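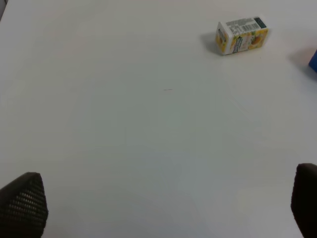

4.3 Clearing a Table: Running the Small-Item Pickup Task

Use this section to set up and run the pickup task on a Voyle arm with the Flullow task software. It covers light household items on a flat tabletop: drink cartons, small boxes, empty cups and the like. Dishes with food on them, glassware and cutlery are covered in Section 4.5 and need the wide fingers.

Read 4.3.4 before promising anyone a cleared table. The task works within narrow limits, and a person must stay within reach of the stop button for the full run.

4.3.1 Before you start

1. Check that the arm base is clamped and the stop button is released.

2. Wipe the tabletop. Crumbs and stray hairs can be picked up by the item finder as thin dark marks. If a mark does not wipe off, add it to the ignore list (Settings > Surface > Ignore Marks).

3. Inspect the finger pads. Brush any grit out of the textured surface with the dry brush supplied. Do not use solvent.

4. Set the room lighting. Even light from above gives the best result. A white table under a strong side lamp produces long gray shadows, and the item finder may draw the item larger than it is.

5. Place the items. Leave at least 40 mm between any two items and keep them inside the work area shown on the display.

NOTE: A carton lying on its side is an easier target than one standing up. The arm can close across the short dimension, and there is less risk of knocking the item over on approach.

4.3.2 Teaching the surface

1. Select Tasks > Pickup > New Surface.

2. Move the arm to the overview position. The wrist camera should look down on the table with the fingers open. The finger tips will show at the bottom of the view. This is normal and they are masked out automatically.

3. Press Learn and keep hands out of the work area for 30 seconds.

4. Check the outline on the display. It must follow the table and leave out anything beyond the far edge. Drag the corners to correct it.

5. Save the surface under a name you will recognize later. Names longer than 12 characters are shortened on the Plimier display.

4.3.3 Running the task

1. Load the saved surface and press Find Items. Each item found receives a numbered box.

2. Delete any box that does not sit on a real item. Shadows are the usual cause.

3. Look for items at the border of the view. If only a corner of an item is visible, the software marks it Partial and will not attempt a grasp. Press Shift View to bring it in, or move the item by hand with the arm stopped.

4. Set the grip force. Start at Low for cartons. An open carton squeezed at Medium will push liquid out through the straw hole or spout.

5. Set the drop point. Use an open bin no taller than 133 mm unless the raised base is fitted.

6. Press Run. The arm takes the items in number order. To change the order, hold a box and drag it up or down the list.

CAUTION: Do not reach in to straighten an item while the arm is moving, even at reduced speed. Press Pause and wait for the steady light.

CAUTION: The arm cannot tell a full carton from an empty one before it lifts. Check by hand if the bin must stay dry.

4.3.4 What to expect

In the June trials at the Uvcombe workshop, the task was run 115 times on a plain white table with mixed packaging. Single cartons with clear space on all sides gave little trouble. Most failed grasps involved items near the edge of the view or items touching each other — the software tends to treat two touching boxes as one wide one.

The arm is slower than a person at this job and will remain so with the current release. It does not sort recycling, read labels or decide whether a drink is finished. It also does not wipe the table afterward. For a short, repeated pickup with the same kinds of items, it can be set up by one operator and left to work through the list under supervision.

If three grasps in a row fail on the same item, the task stops and shows code P-30. Clear the item by hand, press Find Items again and continue from step 2 of 4.3.3.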